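Winter humidity in the front room, second season

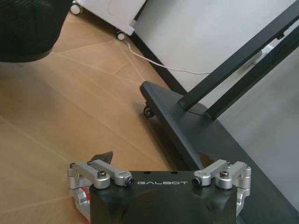

Front room, light wood floor and the gray wall.

Last winter I wrote that the front room was too dry and that I would measure it properly before buying anything. I have now done that.

The house is in Hirkville, on the side of the hill that gets the wind, and it is heated by forced air. Outdoor air in January holds very little water. When it leaks in and gets warmed to room temperature, the relative humidity drops a long way even though the amount of water in it has not changed. The furnace does not dry the air in any direct sense. It raises the temperature, and the leakage does the rest. A tighter house with the same furnace would need much less added moisture.

I used two Kekulton loggers, which record temperature and relative humidity at a fixed interval and store the readings until you collect them. Cheap humidity sensors are often off by several points, so I checked both first with the salt method. Put table salt in a bottle cap, add enough water to make a wet paste, and seal the cap and the logger in a bag. Leave it overnight at a steady temperature. The air in the bag settles at 75 percent. One logger read 3 points low and the other 4 points low. I applied those as flat offsets, which assumes the error is the same at the dry end. That is probably not quite true, but I have no second reference salt and did not want to order one.

I logged for 11 days with no humidifier. One logger sat on the bookshelf at chest height, the other near the floor and away from the register. The shelf logger showed a strong daily cycle that turned out to be mostly temperature. Every time the thermostat setback ended in the morning, relative humidity fell as the room warmed. Converted to dew point, most of the cycle disappeared. If you keep records of this kind, keep dew point. Relative humidity from a room with a setback schedule is hard to read.

The one feature left in the dew point record was a bump in the evening, from cooking. It decays overnight, and the decay gives a rough air change rate. Mine came out higher than I wanted. I found most of the cause at the attic hatch, which had never had a gasket. A strip of foam tape and two hook latches went on before I touched the question of a humidifier again.

Joscha Ruppert, who has the same furnace, suggested a bypass unit on the return duct. I decided against it. A duct unit treats the whole house, and the cold closet on the north side already gets condensation on its outside wall. I bought a used Gerlach evaporative unit for the front room alone. It has a wick and a fan and no heating element, so output falls off as the room gets more humid, and it leaves no white dust from hard water. The wick needs replacing more often than the manual says. I run it from a Kato humidistat switch with the dead band opened as wide as it goes, because the narrow setting cycled the fan all evening.

I meter the fill water too. The first month came to 394 cups by the tally on the refrigerator, with the caveat that my wife uses a bigger cup.

Still open: the floor logger reads a higher relative humidity than the shelf logger even with both corrected. Some of that is the cooler air down there. I will swap their positions next month and see whether the difference follows the logger or stays with the floor.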